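The butter tart entries had to be at the Grostona hall by four in the afternoon, and at ten past one she still hadn't settled the question of the raisins.

Her grandmother's recipe was on the back of a feed store receipt from Mekdale. It gave butter, brown sugar, corn syrup, two eggs, vinegar and salt. Under that it said "fruit if wanted." Her grandmother had always wanted it. Her mother never had, and so for thirty years the family had made two trays, one at each end of the counter, and people took from the end they belonged to.

She was the only one left in the house who baked, and the fair allowed one entry per person. Six tarts on a white plate, no doily.

She made the pastry first. It was May and the kitchen was already warm, so she put the flour in the freezer while she did the breakfast dishes. She used lard, the way the receipt said, cut in with two knives. When the dough came together she flattened it, wrapped it and put it in the fridge behind the milk. Then she sat on the back step with a cup of tea and thought about her uncle, who had won in Jirden with a plain tart and had been insufferable until Christmas.

The neighbour came along the fence with his dog and asked which way she was going.

"I don't know yet," she said.

"Walnuts," he said.

"No."

"My wife's mother used walnuts."

"Did she win?"

He thought about it. "She didn't enter."

She went back in and rolled the dough. The rounds were cut with an old tuna tin, both ends off, that left an edge a little rough on one side. She pressed them into the muffin pan and pricked the bottoms, then remembered you don't prick the bottoms for butter tarts, and pressed the holes shut with her thumb.

The syrup was a problem. There was a bottle in the cupboard but it had only a spoonful in it, so she drove to the store and paid 4 dollars and 51 cents for a new one. The cashier asked if she was entering. Everybody behind her in line heard the answer. A woman holding a bag of onions said she hoped it was no raisins, and a man with a newspaper said a tart with no raisins was just a sugar pie that had given up.

By the time she got home it was twenty past two. She beat the sugar into the butter and added the eggs. It looked curdled, and then it didn't. She took out a raisin and ate it. It was dry. She put a handful in a cup and poured hot water over them in case.

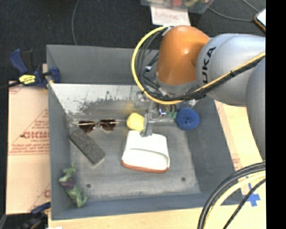 She divided the filling into two bowls. It was a cowardly thing to do but there were twelve cups in the pan. Six got raisins and six got none, and she put the pan in the oven and turned the light on so she could watch.

At fourteen minutes the plain ones had puffed up and were trembling in the middle. The raisin ones were slower. One had boiled over on the left side and the sugar was going dark against the metal. She gave them another three minutes and took them out and stood over them with a butter knife, easing round the edges before they could set.

The one that had boiled over broke. That left five with raisins.

She looked at the clock, and at the plate, and put the six plain ones on it. They sat nicely. Her mother would have said so.

Then she ate the broken one standing at the sink. It was too hot and it ran down her wrist. The raisins had gone soft and tasted a bit of vinegar, and she could hear her grandmother telling her to get a plate.

She took one of the plain ones off and put a raisin one in its place, at the back, and drove to the hall.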